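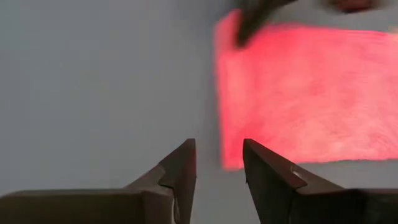

A plain surface in pale grey, with the faint blue cast that paint companies tend to call cool.

The grey years

Drive through the newer end of Billemdale and the houses run from light grey to dark grey and back again. The roofs are charcoal, the garage doors are a shade lighter and the render is lighter still. Go inside and the walls match. In a street of display homes finished last August, the only strong colour was on the flags out the front.

It wasn't always so. The older streets near the station are cream brick and red tile, and the kitchens in them have been done in mission brown, apricot, sage, a yellow close to mustard and, for a few years in the eighties, a pink that most owners have since covered. You can date a renovation in this suburb by scraping the architrave with a thumbnail.

Grey arrived in the late 2000s and stayed. Navarro, a paint wholesaler that supplies trade customers in Billemdale and across the river in Prilcombe, keeps a tinting system with 1,426 colours on its cards. Of those, 201 are sold as greys. The count leaves out the whites with grey in them, which the company files separately and which painters order by the drum.

Staff at the trade counter say the greys outsell everything except white and ceiling white. Builders like them for practical reasons. A mid grey hides scuffs during handover, covers patched plaster in two coats and goes with any benchtop the client picks later. Real estate agents like them too. The usual advice to sellers is still to paint everything one pale neutral and put the rug in storage.

Choosing the grey is the hard part. Very few of them are only black and white mixed together. Most carry a little blue, green, violet or brown, and the undertone is what people end up living with. A bluish grey that looks crisp in a north-facing room can go cold in a south-facing one, where there's no direct sun to warm it up. Put it beside cream tiles and the tiles look yellow. A grey with green in it may turn murky at night under warm globes. The paint hasn't changed, but the owner rings up to complain that the wrong tin was sent.

The answer is a sample pot and some patience. Painters suggest two coats on a big sheet of cardboard, moved around the room over a few days and looked at in the morning, at four in the afternoon and after dark. Hold it upright against the skirting, and again beside the floor. A small chip from the hardware shop won't do it. Colours look stronger over a whole wall than they do on a card, and an undertone you can't pick at the counter will be plain once the furniture is back in.

Sheen matters as well. Matt grey swallows light and shows greasy marks near switches. Low sheen wipes down better but shows up roller lines if the wall gets light from the side. Semi-gloss is best kept for doors and trim.

There are signs the run is ending. Irka, a small colour consultancy in Prilcombe, looked over the orders it placed for clients in the past two years. Out of 2,732 litres of interior wall paint, 1,450 litres were warm colours -- clay, oat, olive, a brownish pink. Ten years ago, the firm says, its warm orders would have fitted in the back of a ute.

Irka's clients have money to spend and tend to be ahead of the display homes by a few years. Even so, two of the builders working in Billemdale have swapped their standard wall colour for something nearer to biscuit, and a third now offers it at no extra cost. Charcoal roofs are under pressure for a different reason. Dark roofing gets hotter in the sun than pale roofing does, and buyers have begun asking about it before they ask about the stone.

For anyone who has already painted the whole place grey and is sick of it, painters say there's no need to start again. The warmer greys will take timber, terracotta and brass without a fight. Changing the globes is cheaper than changing the walls. One room in a proper colour, usually the smallest, will shift how the rest of the house looks from the hallway.

Going over grey is also easy. It takes a topcoat well, and a pale one rarely needs a tinted undercoat. Wash the walls with sugar soap first, let them dry overnight and fill the picture hook holes. Owners of the mission brown kitchens had it much harder.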